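**Session 6 - Shelf life, and who gets to decide it**

Reading due by 24th June: the Skekivton warehouse case, pages 1 to 14. The appendix is optional, in the sense that I will know.

Last time we left Wivia with 2364 cases of stock and no idea which had arrived first. This is a common way to run a pantry business and a poor one. Today's topic is rotation.

Terms to have straight:

- **Best by**: the maker's guess about flavor. It says very little about safety.
- **Use by**: take this one more seriously.
- **FIFO**: first in, first out. Everyone claims to do it.
- **FEFO**: first *expired*, first out. Harder, and usually what people mean when they say FIFO.

Canned goods make everybody lazy. They keep for years, they stack, and they don't smell when you forget them - so the old ones drift to the back wall and stay there through three managers.

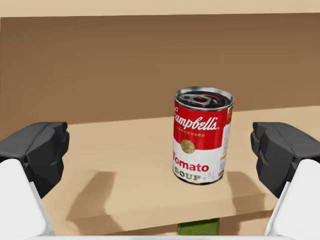
Compare the two stores in the case. Zelteo wrote off 388 cases in a year and blamed the supplier. Ông, with a smaller back room and a worse lease, wrote off 200 and blamed the shelving. Both had a rotation policy in a binder. Work out which write-offs were short-dated on arrival before you pick a side.

For the problem set, use 269 as the opening count in question 2. The printed sheet has a typo, and Thảo Tạ found it before I did, so she gets the point.

Dented cans: we'll do seams and swelling next week. Please stop bringing me samples.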